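Inicio · Artículos · Autores · Contacto
Categoría: Alimentación y hogar
Lectura: 2 min

3.2. La piel como pista

Confieso que empecé este apartado convencida de que la gente elige la mandarina por el color. ¡Pues no tanto! En las entrevistas de Plidport salía una y otra vez la piel: si es rugosa, si «se deja pelar».
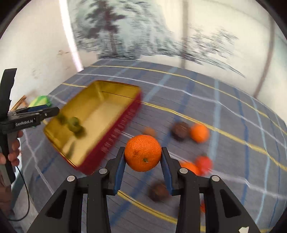 Figura 2. Mandarina de color naranja vivo, con la piel granulada.

Luzius Thaler, mi coautor, prefiere mirar la cicatriz del tallo (lo discutimos mucho). De casi 30 hogares, solo 2 la mencionaron, así que la dejo para el apartado 3.3.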